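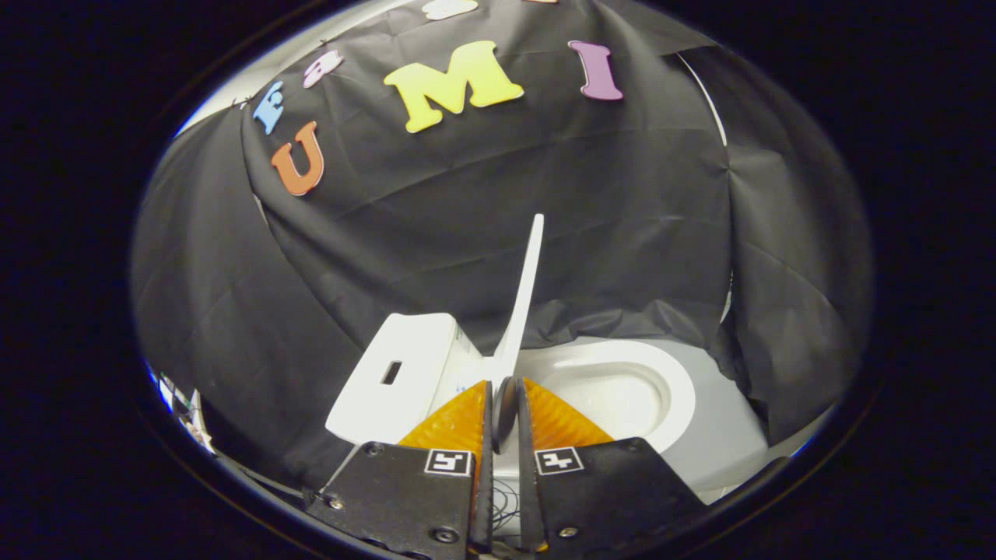 Posted by darneveck_attic, 17th January, 1,551 views

Backdrop for the toy toilet, need opinions

I draped black fabric to make a little tent behind the toy toilet and pinned foam letters along the top. It's for the dollhouse club's display table. The cloth came from Claritz and I'm annoyed with how much it wrinkles. Do I iron it or leave it?

claritz_returns wrote:
Iron it. The folds catch the light and a white toilet in front of black makes you look straight at them. Low heat with a damp towel over the top.

begum4 wrote:
I'd leave it. Loose folds look like a stage curtain. Flat black cloth just looks like a bin bag. The letters bother me more. The yellow M is so much bigger than the rest that I read it first and then get lost.

darneveck_attic wrote:
The M is from a different set. I ran out. Bullamer sells singles but shipping is more than the letter.

tinytiles wrote:
Agree on the M, disagree on the curtain. Two of us did a black background in April and every bit of lint showed. Go over it with a tape roller whatever you decide.

begum4 wrote:
Lint, yes. I still wouldn't iron. It will be creased again by the time you have it draped.

claritz_returns wrote:
Then hang it the night before and steam it in place. I've done 18 of these tables and always steam. Also pull the cloth further over on the left — the gray wall is showing past the edge up there.

darneveck_attic wrote:
Didn't notice the wall. I'll shift it over and try steam. The M stays unless somebody has a spare smaller one.

tinytiles wrote:
I have a green one. Message me your address.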